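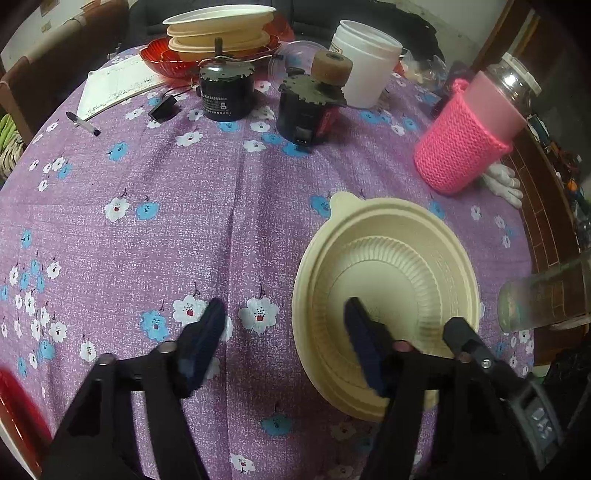
Round table, flowery cloth, Thursday, March 12, 2026

So Trenell are doing the whole first album in April, with a string section. Tickets are 102 dollars before fees. I've loved this band since I was a teenager and I'm still not sure I'm going.

1/ "With orchestra" used to mean an orchestra. Read the listing. It says "members of the Erham Chamber Players". How many members? It doesn't say. I emailed the hall on Monday and got a link back to the same listing.

2/ Two of the people who played on that record will be on stage. Jarlath Mac Mathúna hasn't sung the high parts live in years, and the poster has his face on it at twice the size of anyone else's.

3/ Someone will bring up the Oltatia show. I was at the Oltatia show. The harp was lovely – what I could hear of it under the drums. Four songs had strings on them. The rest was the usual set.

4/ The hall seats 1,386. Big room for quiet music. Row M back, you're mostly listening to the PA.

5/ To be fair, Haruto Miyazaki is doing the arrangements and his work on the Babić songbook was careful and never syrupy. If he's had proper rehearsal time I might be wrong about all of this.

6/ Has anyone seen a running order? The ad says "a night of favourites", the website says "the album in full". Those are different concerts.

7/ My sister has already bought hers. She says I can have the spare if I stop posting about it. Thinking it over.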